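August 31, 2018

I've been sewing by hand every evening since June, and I have become one of those people who can't look at a hem without turning it over to see the back. My jacket lining did this to me. It split under the arm, I fixed it badly, picked it all out, fixed it again, and somewhere in there I got completely hooked. Now I see stitches everywhere, including in places that have nothing to do with clothes!

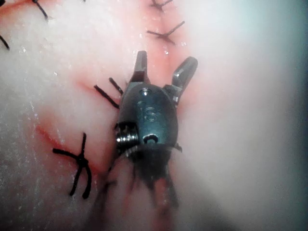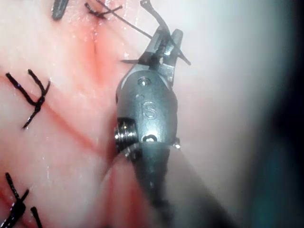
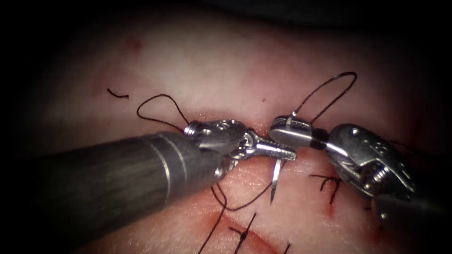
Steel tips, up close. I still do mine with a number 7 needle and a thimble that's a little too big.

## The coat that ate my summer

The big project has been a wool coat I found at the Mercado, on the back row where they hang everything with a missing button. It has a label that says Trekirska, a maker I'd never heard of and still can't find a thing about. The outside is a dark mossy green and nearly perfect. The lining was in shreds, and both cuffs had worn right through at the fold.

I took the old lining out in one long sitting and used the pieces as a pattern (iron them first, I didn't, and the left sleeve came out short and had to be cut again). The new one is a rusty orange cotton sateen from Onell, the fabric shop by the bus station. They cut generously there, and they let you rummage in the remnant bin for as long as you like.

Everything went in by hand. I tried the machine on one shoulder seam and hated how stiff it felt, so out it came.

## Stitches I now have opinions about

- **Slip stitch.** What I used for the whole lining edge. Keep it looser than feels right. Mine puckered for the first 11 inches and I went back and redid them.
- **Backstitch.** So strong! Armholes, pockets, anything you pull on.
- **Felling stitch.** Sort of a slip stitch's tougher cousin. I love it for collars.
- **Ladder stitch.** The one where you pull the thread and the gap closes up like a zipper. I did this on a torn cushion just to watch it happen, and then I did the other cushion, which only had a tiny hole.

For the cuffs I wove a patch right over the worn spots with wool pulled from the hem allowance. It took 17 evenings for the pair. You can see it if you know where to look, and I'm fine with that, I kind of want people to look.

## Thread

I was using whatever came in the hotel sewing kit for years, and what a difference a decent thread makes. My favorite so far is Costirar, a cotton with a bit of a glaze to it. It hardly knots if you cut it about as long as your forearm. I'm on my second spool, shade 587, a brown that disappears into almost everything I own. Beeswax helps too, just a couple of passes and then a warm iron over the thread between two scraps of paper.

Next up is a quilt with a split binding and then possibly a pair of canvas shoes, if I can get a needle through them. If you've sewn canvas by hand, tell me what needle you used!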